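5th March, bench 2, Jestevside

Rewriting the handling rules for the latch-lid container task before the next block of recordings. The old sheet was written in November for the Flirico jaws and half of it no longer applies. Draft numbering below; comments in the margin or to me directly.

**1. Surface.** White tabletop, one container, nothing else inside the working area. Sleeves stay back from the container.

**2. Start pose.** Fingers on the table side of the container, white surface showing between the tips and the wall. No contact at start. The old sheet said "near the object", which three operators read three ways. Proposed wording: "tips clear of the container, gap visible in the wrist view."
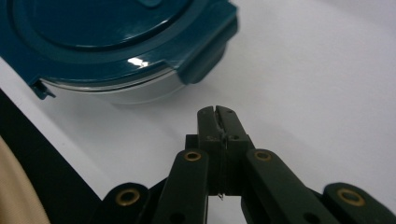 **3. Latches.** Approach a latch tab from outside the rim. Do not push down on the lid to steady the container. If the container slides more than a hand's width, stop and mark the take as a slide. Do not drag it back with the fingers closed.

**4. Speed.** Closing speed limit stays at 86 mm/s until Mayrhofer confirms the new figure. Anneliese Reuter wants it lower for glass. I have no objection, but then it should be lower for everything. Two limits on one bench will get mixed up.

**5. Jaw check.** Before each block, open fully, look at both pad faces, close once on air, open again. Look for:

- fuzz or lifted material at the pad corners
- screws standing proud of the pad
- inserts backing out of the arms
- stray thread in the linkage

Loose material gets trimmed with flush cutters, never pulled. Log the check even if there is nothing to report.
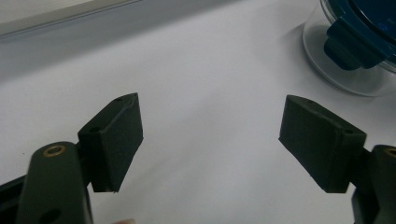

**6. Pad life.** Jusurgate swaps pads every 2,000 cycles. We have been swapping at around 600, on no evidence I can find in the book. The counter stood at 3,354 total this morning across all pad sets. Suggest we keep our interval for now and measure pad thickness at each swap, with calipers, same two points every time. Revisit when there are enough swaps to plot.

**7. Hands.** Fingertips stay behind the pads while the jaws are moving. Applies to handheld work as well as the arm. The old sheet covered the arm only.

**8. Discards.** A take is discarded for a rule break, never for a failed grasp. Failed grasps are kept and tagged. Reason goes in the comment field in plain words. "Bad" is not a reason.

Open:

- rule 3, "hand's width" needs a number
- rule 4, waiting on Mayrhofer
- rule 6, calipers are in the drawer under bench 4, zero is off, send for calibration
- pull the old sheet off the wall when this one is signed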